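Remise en état d'une pièce ronde : nettoyage, rangement et mobilier
Rapport de projet, deuxième année
Torben Fröhlich et Benedikt Schwerdtfeger

1. Objet du projet

Le projet portait sur une pièce au mur courbe, au rez-de-chaussée de l'ancien atelier Lammers, que l'école utilise depuis trois ans pour stocker des maquettes. La demande de départ tenait en deux lignes : rendre la pièce utilisable pour des séances de travail en petit groupe, sans travaux et sans toucher au mur. Le budget était de 800 euros, matériel de ménage compris.

Nous avons choisi de traiter le sujet comme un problème d'entretien avant de le traiter comme un problème d'aménagement. Les deux groupes précédents avaient dessiné des meubles courbes qui n'ont pas été construits. Leurs plans sont restés dans le classeur Vosum, que nous avons consulté, et dont nous reprenons seulement le relevé.

2. État des lieux

Le relevé donne un mur en brique apparente, un sol en planches de bois brun-rouge et une plinthe sombre au pied du mur. Les briques ne sont pas toutes de la même teinte et certaines laissent tomber une poudre fine. Cette poudre se dépose surtout le long de la plinthe et entre les planches. Nous l'avons pesée après chaque passage pendant le mois d'août : la plus grosse quantité ramassée en une fois a été de 104 grammes, la plus faible de 11 grammes.

La courbe du mur pose une difficulté simple. Un meuble droit poussé contre lui ne le touche qu'en partie et laisse derrière lui un vide difficile à nettoyer. L'armoire métallique qui se trouvait là retenait à elle seule une bonne part de la poussière. Elle a été déplacée dans le couloir.

3. Choix du matériel

Nous avons comparé deux ensembles de ménage. Le premier, de marque Carnwood, se composait d'une balayette et d'une pelle courte. Il obligeait à se baisser tout le long du mur, et Benedikt a abandonné au bout de deux séances. Le second est un balai et une pelle à long manche, tous deux à manche gris et vert menthe. C'est celui que nous avons gardé.

La pelle a un bac large et ouvert, en forme de boîte. On peut la poser au sol, pousser la poussière dedans, puis la déplacer sans se pencher. Le balai est un peu large pour la partie la plus serrée, derrière la table, et il faut alors tirer celle-ci vers le centre. La table est blanche, à quatre pieds, avec un plateau rectangulaire. Elle vient du catalogue Hiltura et une personne seule peut la déplacer.
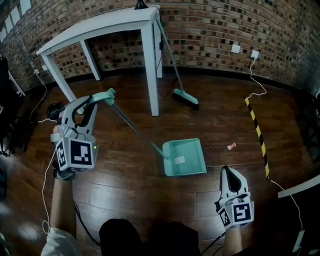 4. Déroulement d'une séance

Le balai reste appuyé contre un pied de la table quand on passe à la pelle. Nous avions prévu un crochet mural, mais la consigne interdit de percer la brique. Un support à poser au sol a été essayé, puis retiré, car il gênait le passage.

L'ordre de travail est le suivant. On dégage d'abord les câbles, on tire la table, on balaie le long de la plinthe en partant de la gauche, puis le milieu de la pièce. On ramasse en une ou deux fois et on remet la table en place. Au début nous balayions le milieu en premier, et il fallait recommencer une fois le bord terminé.

Les câbles sont le point le plus gênant. Les prises sont blanches, fixées sur le mur, et des câbles blancs en descendent jusqu'au sol. Un câble foncé fait aussi une boucle sous la table. Le balai les accroche facilement et la poussière s'accumule contre eux. Torben a proposé une goulotte souple posée le long de la plinthe, qui suivrait la courbe sans fixation dans la brique. Le devis reçu est de 89 euros. La commande n'était pas passée à la fin du projet.

5. Résultats

La durée d'une séance a diminué au fil du mois. La première nous avait pris jusqu'à 40 minutes, en comptant le déplacement de l'armoire. Les dernières tenaient dans une pause. La quantité de poudre ramassée n'a pas baissé de façon régulière : elle remonte après les journées où la porte de la cour reste ouverte, ce que nous n'avions pas noté dès le départ. Nos mesures de la première semaine sont donc peu exploitables.

Pour le mobilier, nous proposons de conserver une seule table et de ne rien fixer au mur. Les chaises seraient rangées dans le couloir, à côté de l'armoire.

6. Points restants

La goulotte est à commander et à poser. Il faudrait aussi vérifier la prise de gauche, dont le cache bouge quand on débranche une fiche. Le relevé du classeur indique pour la plinthe une hauteur qui ne correspond pas à la nôtre ; nous avons corrigé la valeur au crayon sur le plan et joint nos mesures en annexe.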